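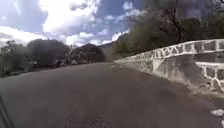
Oktober, kurz nach Mitternacht. Die Kisten im Zollhaus von Trostgate füllen sich wieder auf, obwohl sie es nicht sollen, und ich habe den ganzen Abend daran gesessen. Eigentlich wollte ich heute nur die Texturen im Keller fertig machen, dann hab ich zum Testen die Truhe neben der Treppe leergeräumt, bin kurz raus, wieder rein, und alles war wieder da. Alles! Inklusive Schlüssel. Wegen der Texturen übrigens: Der Keller bekommt jetzt auch dunkle, unregelmäßige Steine mit dickem hellem Mörtel, so wie die niedrige Mauer rechts an der Straße, bei der sich die hellen Fugen wie ein Netz um jeden Stein legen. Im Fackellicht trägt das viel besser als unser altes Grau in Grau, bei dem man die Wand vom Boden kaum unterscheiden konnte. Die Fugen im Entwurf sind noch zu dünn, da gehe ich morgen nochmal dran.

Zurück zu den Kisten. Zur Erinnerung für alle, die im Modul bisher nur Dialoge geschrieben haben: Das Zollhaus besteht aus drei Zonen, nämlich Erdgeschoss, Obergeschoss und Keller. Der Keller war bis zum letzten Stand Teil vom Erdgeschoss und ist erst seit dem Umbau eine eigene Zone. Und da liegt der Hund begraben, glaube ich. Die Truhe hängt immer noch an der Zone vom Erdgeschoss, steht aber räumlich im Keller. Das Erdgeschoss darf sich auffüllen (da liegt ja nur Brot und Krimskrams vom Händler), der Keller nicht. Also fragt das Spiel brav das Erdgeschoss, das Erdgeschoss sagt ja, und schon liegt der Schlüssel wieder drin.

Erster Versuch: Zeit bis zum Auffüllen hochgesetzt auf 3000 Stunden. Das ist natürlich Murks, ich wollte nur sehen, ob es überhaupt an der Zeit hängt. Tut es nicht. Beim Betreten war die Kiste wieder voll, egal was drinsteht. Dann auf 2000 runter, weil ich dachte, vielleicht gibt es eine Obergrenze, ab der der Wert überläuft. Auch voll. Damit ist die Zeit für mich raus, es muss die Zuordnung sein.

Zweiter Versuch: Truhe gelöscht und im Keller neu gesetzt. Dabei hat mir Munshi zweimal hintereinander den Editor abgeschossen, jedes Mal beim Speichern. Beim dritten Mal ging es. Ich vermute, es verträgt sich nicht, wenn man ein Objekt löscht, auf das noch eine Quest zeigt – bitte immer erst in der Questliste die Referenz leeren, dann löschen, dann neu setzen. Ich hab das jetzt auch vorne ins Heft geschrieben, dick unterstrichen.

Danach Test: leergeräumt, raus auf den Hof, geschlafen, wieder rein. Leer! Nochmal mit Reise nach Grududel und zurück. Immer noch leer. Ich war kurz sehr glücklich.

Dann die Quest gestartet und festgestellt, dass der Schlüssel jetzt gar nicht mehr auftaucht. Klar, die Referenz war ja leer. Neu verknüpft, Schlüssel liegt wieder da, aber der Wächter im Erdgeschoss reagiert nicht mehr auf Diebstahl. Man kann sich direkt vor seiner Nase bedienen, er wünscht einem sogar noch eine gute Reise. Die neue Truhe hat keinen Besitzer! Beim Löschen geht der Eintrag verloren und der Editor fragt nicht nach. Besitzer ist jetzt wieder die Zollwache, damit schimpft er wieder ordentlich.

Was mir dabei noch aufgefallen ist, einfach mal alles runtergeschrieben:

Das Bett im Obergeschoss lässt sich benutzen, bevor man das Zimmer gemietet hat. War das mal Absicht? Ich finde es fast nett, aber der Wirt verlangt danach trotzdem 100 Münzen für das Zimmer, und wer schon ausgeschlafen ist, zahlt die doch nie im Leben.

Die Beute in der kleinen Schatulle auf dem Schreibtisch skaliert nicht mit. Ich war mit einer Figur auf Stufe 9 drin und habe denselben verrosteten Dolch bekommen wie mit einer ganz frischen. Die Liste dahinter heißt noch „test_alt“, das erklärt einiges. Ich würde da die Liste vom Wachturm nehmen, die passt vom Niveau.

Die Falltür zum Keller hat auf beiden Seiten denselben Namen. Von unten liest man also „In den Keller“, während man hoch will. Schon geändert, heißt von unten jetzt „Zollhaus, Erdgeschoss“.

Der Händler läuft nachts immer noch gegen den Tresen. Wegpunkt um eine Tischbreite nach links verschoben, jetzt läuft er gegen das Fass. Ich lasse das heute so.

Und dann Finell. Ich hab den neuen Lichtaufsatz endlich mal richtig im Keller ausprobiert, und er ist schon schön, muss ich sagen! Die Fackeln flackern weicher und man sieht in den Ecken noch was, ohne dass alles milchig wird. Leider ist der Keller damit auf meinem alten Rechner eine Diashow. Mit halber Schattenauflösung geht es, sieht aber an der Treppe hässlich aus, da wandert der Schatten in Stufen über die Wand. Vielleicht reicht es, wenn nur die Fackel am Fuß der Treppe echte Schatten wirft und die anderen nicht. Probiere ich als Nächstes, sobald die Fugen stimmen, vorher kann man das auf der Wand sowieso schlecht beurteilen.

Bitte bis dahin keine neuen Gegenstände in den Keller stellen, auch keine Deko! Ich muss die übrigen Behälter unten noch einzeln durchgehen und schauen, welche davon ebenfalls noch am Erdgeschoss hängen. Beim Weinregal bin ich mir ziemlich sicher, dass es betroffen ist, das war mir gestern schon verdächtig voll. Bei den Säcken hinten weiß ich es nicht, die sind irgendwann als Gruppe kopiert worden und haben alle denselben internen Namen.

Alte Spielstände: Wer die Truhe vor der Änderung schon geöffnet hat, bekommt die neue trotzdem gefüllt, also einmal doppelt Beute. Kann ich mit leben. Nur der Schlüssel darf nicht zweimal im Inventar landen, sonst bleibt der Dialog am Tor hängen. Dafür brauche ich noch eine Abfrage beim Laden, das Skript liegt halbfertig in meinem Ordner und wirft beim Start noch eine Warnung wegen einer fehlenden Variable. Stand ist gesichert, Editor ist zu, morgen zuerst das Weinregal.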